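Sorting the toy bricks by colour

I put this job off until a wet Thursday, then did the lot before lunch. Don't tip everything out at once – spread a few handfuls on a plain dark surface and the small pieces show up far better. Use three bins, pushed together in a row, one colour to each. 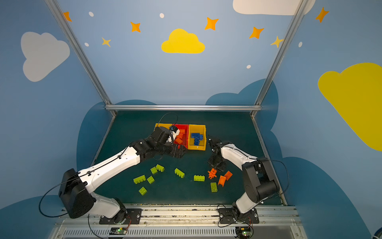 I like to do the awkward bits early, so any odd curves and connectors go in with their own colour and I don't fuss about shape. My friend Lamisi sorts hers by size and swears by it, but she has 900 bricks and I have 2,310!
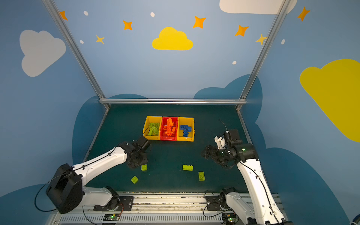
Stop when a bin gets heaped, or you'll be picking bricks up off the floor – give it a little shake to settle things first. Mine go back on the low shelf, where the kids can reach them.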